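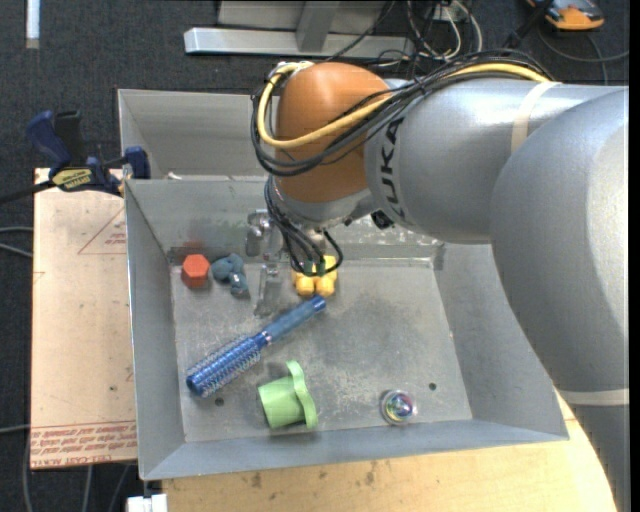 The grey bin, with the red-orange block in its usual corner.

ODDS AND ENDS
by Muireann Dolan

The annual question of what belongs in the grey bin has come round again, as it does every February, and I'm told we are to have a policy. The bin is for small things waiting to be put back. It has a scuffed floor, sloping sides and a couple of holes in the bottom, and by my reckoning it's the hardest-working piece of metal at Tarnberg.

The hexagonal block is known to all of us by now. It belongs to the Nindell set, which lives on the second shelf in the stores, and it has been signed back in 3 times since Christmas. I have done two of those myself. It does not seem to take.

Then there is the brush. Margus Avotiņš would like it known that brushes go on the hooks by the sink, where he put up labels, in capitals, at some cost to his lunch hour. The inventory now runs to 1,712 items and he'd be happier if each of them had one address.

So, from next month: anything still in the bin at half past four goes into the Ganitz cupboard, and you may have it back by asking Margus nicely. The scratches can stay. I got a price for having the floor of the bin refinished -- 40 euros -- and thought we might spend it on biscuits.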